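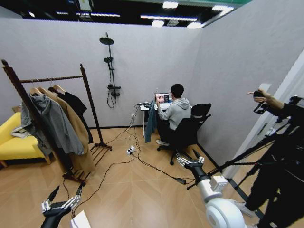
*The two hands reach over the floor of the test room at the Wetance shared workshop, with the laptop desk against the far wall.*

**Workshop members get two-handed robot moving**

A group of members at the Wetance shared workshop has put a second arm on the robot it started building in October, and both hands now answer to the same set of controls. The group announced the step in a note to members dated Tuesday, April 23, 2019.

The machine is called Lornex. Until this spring it had one arm, which could pick up a folded towel and put it down again but could not open it. The second arm was meant to fix that. Members want the robot to take a jacket off a hanger, lay it flat and hang it back up, a job that needs one hand to hold and the other to pull.

Work is being done in a small room furnished with a desk, a yellow sofa and a wooden clothing rack with coats on it. The builders moved there from the main floor after other members asked for the long bench back.

Each hand has jointed silver fingers. According to the note, the finger joints were the slowest part of the job. The first set, made on the workshop's own machines, wore out in a matter of weeks, and the replacements were cut by Terko, a small machine shop two streets over that charged the group for material only. The wiring was redone at the same time. Power for the equipment still runs across the floor, and the group says a proper cable channel is next on the list.

The project has cost roughly $5,200 so far, most of it spent on motors. Money came from dues and from a parts sale held at the Barajas hall over the winter, where 61 people bought tickets. The workshop itself has not paid for anything except the room.

Results with clothing are mixed. The note says the robot can hold a coat sleeve in either hand but often lets go when the arm turns at the shoulder. Heavier coats are worse than light ones. Members think the grip setting is at fault – the hands close to the same force whatever they are holding – and a change to the software is being tried now.

Hangers have been left for later. The hooks are thin, and the fingers tend to push them along the rail before they can close on them.

The room is open to other members on weekday evenings while the builders are there. Anyone who wants to help with the software or the cable work can sign up on the sheet by the tool crib. Children need to be with an adult, and the arms are switched off before visitors go past the tape.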